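Out and about: the Brukimberg open afternoon

Quick one this issue, I'm typing it up on the bus home. A few of us from the Gitarbridge makers' group got along to the Brukimberg open afternoon in May. Doors at 2, and we were still there when they started stacking chairs. 33 names on the sign-in sheet by the time I left, which they seemed pretty pleased with for a first go.

The draw was the Alcantara project. Short version -- people do simple household jobs with a hand-held gripper, everything gets recorded, and the recordings go toward teaching a robot arm to do the same jobs. Tidying, table setting, moving stuff from here to there. They had 1,037 recordings on the tally board when we arrived. More by close, obviously.

Most of the demos were at a round table with a black and white marble-look top. Tray, vase, artificial flowers. Sounds like nothing. Harder than you'd think!
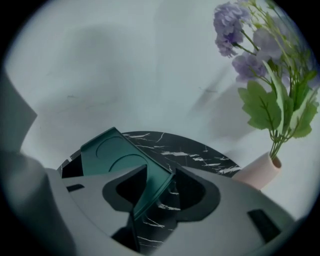
Tray in the jaws at the flower table.

The tray is the tricky one. It's flat and thin on the edge, so come in crooked and it swings on you. The demonstrator said to slow right down for the last bit, then close gently. I did not slow down. Second try was better, third try I got a nod. My neighbour at the table got it first go and was unbearable about it all the way thorugh afternoon tea.

Talk in the middle from someone at Rokov, who do the software side. Went for 19 minutes, and I followed maybe half. The part that stuck: they keep the clumsy recordings too, sorted into a seperate pile, and use them to check the good ones. Good questions from the floor about privacy and who owns the data. Answers were fair, a bit long.
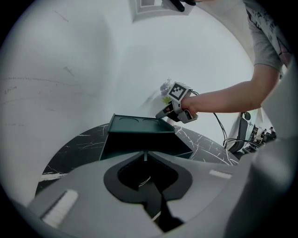 Flowers were more my speed. Light, forgiving, and you get a feel for how little squeeze it takes. The grippers have some heft though -- my wrist knew about it the next morning. Worth asking for a break if you go.

Other bits. Parking is hopeless, take the bus. The side entrance has a ramp, front one has steps. Kids were welcome but under-12s had to have an adult with them at the tables. Tea and lamingtons by gold coin, all gone by 3:30 so get in early.

They're hoping to run another before the end of the year, with folding towels on the program. If you'd like to come along with our lot, put your name on the list at the Gitarbridge front desk or reply to this newsletter. Bring closed shoes.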